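Zundeck Wrist Camera Mount and Finger Set, Rev 2

Zodcombe Shared Workshop parts store
Stock code: ZD-529
Availability: made to order
Updated October 7, 2024

Overview

The Zundeck set is a pair of finger blocks and a wrist-mounted camera carrier for small bench arms. It was designed at Zodcombe for members building their own arm at home or on the workshop benches, and it replaces the Rev 1 set, which is no longer printed. Existing Rev 1 owners can reuse their rods and cable clips. The camera carrier is not interchangeable between revisions.

The set is intended for light pick-and-place work with foam, wood and plastic parts. It is not suitable for metal stock, glass or anything that has been heated.

What is supplied

Finger blocks, one pair
Support rods, one pair
Camera carrier with tilt plate
Fixings bag (M3 and M4)
Cable clips
Printed assembly sheet

The camera, the arm and the servo are not supplied. Neither is the driver board. Most builders at Zodcombe use the Merkis board, which is sold separately from the same counter.

Fit

The carrier bolts to any wrist flange with the Orozco hole pattern. Other flanges need an adaptor plate. Drawings for the plate are in the workshop folder under Adaptors, and the laser cutter can be booked for cutting one. Check the flange for burrs before bolting up. A burr under one corner will put the camera out of line with the fingers, and no amount of software correction makes up for it at close range.

The tilt plate has a slotted hole and can be set at any angle within its travel. Builders who want the fingers in view at all times should set it fully inward. The near finger will then be out of focus with most fixed-focus lenses. This has no effect on grasping, provided the part itself is sharp.
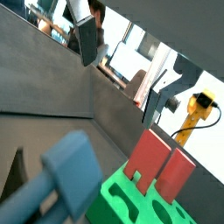 Jagadeesh D'Souza
Parts and Tooling, Zodcombe

The wrist view is taken over the foam shape-sorter tray, with two red blocks standing on it, one arch-shaped and one plain. A narrow gap between neighbouring parts is the usual difficulty with this sort of layout. The finger blocks have rounded edges so that they do not catch on a part during the approach, but they are still chunky, and the approach has to be planned for the full width of the block and not just the contact face. Where parts stand close together, grip the outer one first or come in across the line of the gap.

Image orientation

The carrier holds the camera rotated relative to the bench. The picture is therefore tilted, and the tilt changes as the wrist turns. Leave the image as it is for recording. For manual driving, apply the rotation in the viewer. The value is set in the viewer's configuration file and must be entered again if the tilt plate is moved.

Background

A wrist camera will pick up whatever lies beyond the bench: screens, windows, people at the next station. Plain grey panels behind and beside the work area take up a good part of the view and help to keep exposure steady. Bright windows at the top of the picture can still pull the exposure down. Lock exposure manually if the software permits.

Assembly notes

Fit the rods to the finger blocks before the blocks go on the arm. Push each rod fully home, then back it off by half a turn. Check that both fingers close parallel on a strip of card. Fit the carrier last.

Leave slack in the camera cable at the wrist. Run the arm through its whole travel by hand, powered down, and watch the cable at both ends. Most returned sets have come back with a cable pulled out of its plug.

Do not use threadlock on the printed parts. It attacks some filaments and the damage may not show for weeks.

Spares

Finger block, single: ZD-407
Rod, single: ask at the counter
Fixings bag: ask at the counter

Changes from Rev 1

Finger blocks thickened at the base. Tilt plate slotted. Carrier moved outboard to clear the servo horn. The assembly sheet was redrawn in April by Hiyori Miyazaki and now covers left-handed mounting.

Orders and returns

Order at the parts counter or through the members' page. Unused sets may be returned complete with the fixings bag. Questions about flange patterns should go to Malathi Namboodiri, with a sketch or a measured drawing attached.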